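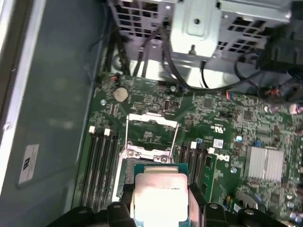 ## 4. Preparing the Poken archive server

Section 4 covers moving the Poken document archive to a replacement desktop computer. Complete Section 3 (backup) first. The scan station and the Galetti label printer stay connected to the old computer until step 9.

### 4.1 Before you start

- Write down the license key and the archive name.
- Confirm that the backup drive holds a folder named `CLADOMLEY`.
- Close the Tseng indexing client on every workstation.

**Caution:** Do not run the old and new servers on the same network with the same archive name. Index entries will be written to both, and they can't be merged afterward.

### 4.2 Hardware checks

1. Shut down the replacement computer and unplug the power cord.
2. Lay the tower on its side and remove the side panel.
3. Check that the memory modules are fully seated.
4. Connect the archive drive to an unused data port and a power lead from the supply. 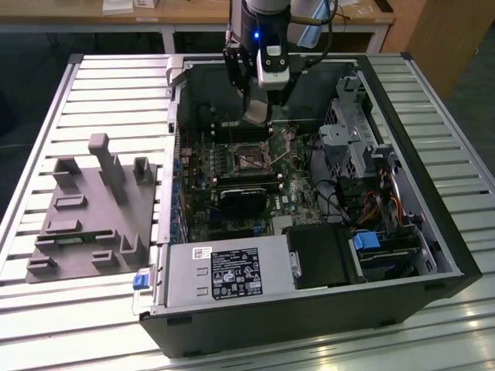 5. Route the drive cable clear of all fan blades. Leave enough slack for the side panel to close without pressing on the connector.
6. Refit the panel, stand the tower upright, and reconnect power.

**Note:** If the archive drive is missing from the system setup screen, turn the computer off and try another data port before replacing the cable.

### 4.3 Installing the archive service

7. Run the installer from an administrator account. Accept the default folder.
8. When asked for a port, enter 2030. If another program is using it, choose a free port and enter the same number on each workstation.
9. Disconnect the scan station and the label printer from the old computer and connect them to the new one.
10. Select **Restore**, then point to the `CLADOMLEY` folder. Leave the workstations closed until the progress bar clears.
11. Select **Rebuild index**. The archive is read-only during the rebuild.

**Note:** Error 531 means that the license key and the archive name do not match. Both fields are case-sensitive. After 2 failed entries the service locks and must be restarted.

### 4.4 Storage of removed parts

Keep removed metal parts in a dry cabinet, away from cleaning liquids. Inspect contact surfaces before reuse and set aside any part with pitting.
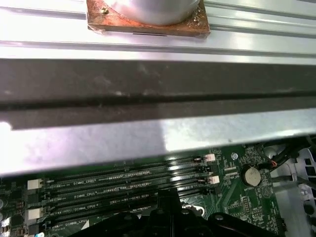 *Figure 4-3. Base plate with discoloration and darkened edges.*

Label each bag with the server name and the month of removal. Drives go in a separate locked drawer.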